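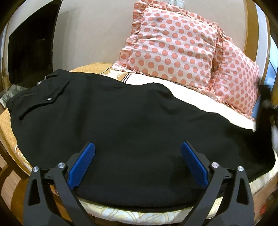 Clothing swap weekend returns to Grornska with free mending tables

5 February 2026

Good news for anyone with a closet full of things they never wear! The Grornska Clothing Swap is back at the Courtois Building on Rasus Street later this month, and this time it runs for 2 full days instead of a single afternoon.

The November swap was the biggest the town has seen. Organizers say 600 people came through the doors and 2,920 pieces of clothing found new closets, from winter coats to school uniforms to a sequined jacket that three people wanted at once (it went to the one it fit best). The line stretched past the bakery by mid-morning, and plenty of people who came to drop off one bag stayed until closing.

The rules are the same as before and very easy. Bring clean clothes in wearable shape, hand them in at the front desk, and get one token for each piece. A token buys anything on the racks, so a plain T-shirt can turn into a wool sweater. If you have nothing to give, ask for a starter card, good for five pieces. Kids' clothes need no tokens at all.
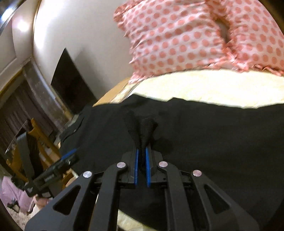 Black fabric gathered into a fold.

What's new is the mending area, and it sounds wonderful. Grestari, the sewing studio above the post office, is bringing its machines and its teachers for the whole weekend. Hems, loose buttons, split seams and small holes will be fixed for free while you wait, or you can sit down and learn to do it yourself. There will be nearly 100 spools of donated thread to pick from, so matching an odd shade of green should be no trouble. Zipper replacements take longer and have to be booked at the desk when you arrive.

Pants were the item people asked for most last time, and the racks for them ran low before lunch on the swap's only day. If you have good pairs sitting in a drawer, those are especially welcome. Please check the pockets first! Last time's finds included house keys, a library card and a winning raffle ticket, all of them back with their owners now.

Early drop-off opens at the Courtois Building the week before, during regular library hours, and it is the best way to skip the morning line. Shoes are accepted in pairs. Underwear, swimwear and bedding are not.

Doors open at 9 a.m. both days and close at 4 p.m. Entry is free. Parking behind the building is limited, and the Rasus Street bus stops right out front. Anything left on the racks on the second day will go to the town's winter clothing closet.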